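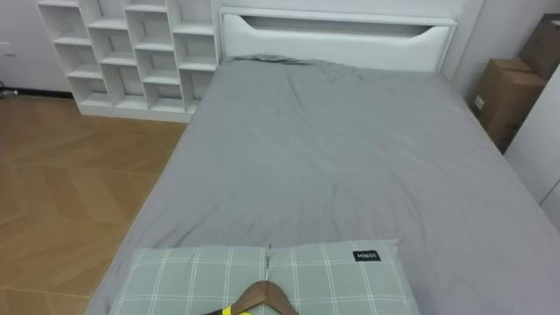 Chapter 8
Sheets, Blankets and Bed Linen

What this chapter covers

8.1 The linen cycle
8.2 Fibers, weaves and thread counts
8.3 Sizes and fit
8.4 Setting par levels
8.5 The physical count
Later sections of the chapter deal with stain treatment, repair and discard, and buying contracts.

After you have worked through the chapter you should be able to follow a sheet from purchase to discard, read a linen specification, set a par level for a small property, and carry out and report a linen count.

Key terms
par, linen in circulation, discard, shrinkage, percale, sateen, ply, mitered corner, drop, soil sort, ragout

Introduction

In most lodging properties bed linen is the second or third largest expense in the housekeeping department, after wages and sometimes after cleaning supplies. It is also the expense that is easiest to lose track of. A bed frame or a headboard stays in one room for years. A sheet moves every day or two. It leaves the room in a bag, goes through a wash and a dryer, is folded, stacked and shelved, and goes back out on a cart to a different floor. In a year it may be used in most of the rooms in the building.

Chapter 7 dealt with the fixed parts of the guest room: frames, mattresses, case goods and window treatments. The present chapter deals with what is put on the bed and taken off it again. Towels and table linen follow many of the same rules and are treated in Chapter 9, so they are mentioned here only where they share a shelf or a count sheet with the bed linen.

Several of the examples come from the Distunlow, an inn with 54 guest rooms outside Flakville. The inn washes its own sheets and towels and sends blankets and bedspreads to an outside laundry, Mendonça. The linen room is run by Edivaldo Fontes, who kindly let us use his count sheets.

8.1 The linen cycle

Linen in circulation is all the linen that a property owns and is using, wherever it happens to be at the moment. New stock still sealed in cartons is normally kept on a separate record and is added to circulation when the carton is opened and the pieces are marked.

At any moment a piece in circulation is in one of five places: on a bed, in a soiled bag or chute, in the laundry, resting on a shelf, or on a cart on its way to a room. A linen program works when there is enough in each place that no one has to wait for the place before it.

The resting stage is often left out by new managers. Cotton and cotton blends that come straight from a hot dryer and go straight back on a bed wear faster than pieces that have rested. Fibers give up nearly all their moisture in the dryer and take some of it back from the air of the room. Many properties set 24 hours on the shelf as a working rule. The practice is hard to keep when stock is short, and a shortage therefore tends to make itself worse: the sheets are used harder, they wear out sooner, and the stock falls again.

Soiled linen is sorted before washing, either in the corridor by the room attendant or in the laundry. The usual soil sort is light, heavy and stained. Stained pieces are tied in a knot or placed in a bag of another color. They should never be used to wipe a tub, a sink or a floor. Room linen used as a cleaning rag is one of the main causes of early discard, and the fix is simple: give each cart a supply of proper rags.

8.2 Fibers, weaves and thread counts

Sheets for commercial use are made of cotton, polyester, or a blend of the two. All-cotton sheets take up moisture well and feel cool. They shrink in the first several washes, wrinkle easily, and need either pressing or quick folding while still warm. Blended sheets dry faster, shrink less and come out of the dryer smoother, but they hold on to oily stains and may pill after long use. Sheets of all polyester, usually sold as microfiber, are light and cheap and dry very quickly. Some guests find them warm.

Two weaves account for nearly all flat and fitted sheets. Percale is a plain weave, one thread over and one under. It has a matte surface and a crisp feel, and it stands up well to commercial washing. Sateen carries several threads over for each one under, so more thread lies on the surface. It looks smoother and drapes more closely. It also snags more easily and shows rubbing sooner.

Thread count is the number of threads in one square inch of cloth, lengthwise and crosswise added together. It is useful for comparing two sheets of the same fiber and weave. It is a poor guide across different types. Some sellers count each ply of a twisted yarn as a separate thread, which doubles the number printed on the package without changing the cloth. When a specification is written, ask for the count in single-ply terms and ask for the weight of the cloth as well.

Color belongs in the specification too. White is the standard in larger properties because it can be washed hot, treated with bleach, and matched with any later purchase. Gray, tan and other solid colors are common in rentals, small inns and staff housing. They hide light wear and can make a plain room look finished. On the other hand, dyed sheets fade unevenly when pieces of different ages are mixed, and most cannot be bleached. Skin creams that contain benzoyl peroxide will leave pale spots on many dyed fabrics, and the spots are permanent. A property that chooses color should buy the full par at one time and rotate it evenly.

8.3 Sizes and fit

Mattress sizes are given as width by length. In the United States a twin is 38 by 75 inches, a full is 54 by 75, a queen is 60 by 80 and a king is 76 by 80. Depth is the figure most often forgotten. Older mattresses were seldom more than 9 inches deep. Present ones may be 14 inches or more, and a topper or pad adds to that.

A flat sheet must cover the top of the mattress, hang down both sides, and leave enough to tuck. The part that hangs is called the drop. For a bottom sheet used flat, with mitered corners, allow the depth of the mattress plus at least 6 inches of tuck on each side. Shrinkage is then added. A flat sheet that fits with nothing to spare on the day it arrives will be pulling out at the foot by its tenth wash.

Fitted sheets save time and need less training. They cost more, are awkward to fold, cannot be fed through a flatwork ironer without trouble, and are usually discarded when the elastic goes, though the cloth may still be good. They are sized by pocket depth. A pocket that is too shallow rides up at the corners, and one that is too deep leaves slack on top, seen as ridges and wrinkles near the head or through the middle of the bed. Some slack can be smoothed out by hand. If the same bed shows it each day, the size is wrong and should be reported.

8.4 Setting par levels

One par is the quantity needed to furnish every bed in the property once. A property at par 3 owns three complete sets: one on the bed, one in the laundry and one on the shelf. Par 3 is the lowest level at which an on-site laundry can run without daily trouble. Properties that send linen out need par 4 or higher, depending on the pickup schedule.

The calculation goes piece by piece. Take a property with 54 rooms, one queen bed in each, made with two flat sheets and four pillowcases.

Flat sheets, one par: 54 x 2 = 108
Flat sheets, par 4: 108 x 4 = 432
Pillowcases, one par: 54 x 4 = 216
Pillowcases, par 4: 216 x 4 = 864

Where a property has more than one bed size, each size is worked out separately. A surplus of twin sheets does nothing for a shortage of kings. Cribs and rollaway beds are added at the end, using the number owned and leaving aside how often they are called for.

8.5 The physical count

Linen is counted at least four times a year, and monthly where losses are high. All movement stops during the count. Chutes are emptied, carts are brought in, and the count is made by two people, one calling and one writing. Rooms are included. A count that covers only the shelves measures the shelves.

At the Distunlow, the book figure for bed and bath linen in June 2018 was 3,182 pieces. The physical count came to 3,058. The difference, 124 pieces, is a little under 4 percent of the book figure.

The difference alone does not say where the pieces went. Fontes began with the ragout record, in which every discarded piece is supposed to be entered with the reason. He found that pillowcases cut up for polishing cloths had been left out. He then compared the outgoing and returning slips from Mendonça, and last of all looked at losses by floor. The work was finished in July, and the book figure was reset to the counted one before the next order was written.

Figure the difference by item as well as in total. An extra stack of washcloths, counted twice, can cover a real loss of sheets when only the totals are compared. A blank count sheet, with separate lines for each size of flat sheet, fitted sheet, pillowcase and mattress pad, is printed at the end of the chapter and may be copied for class use.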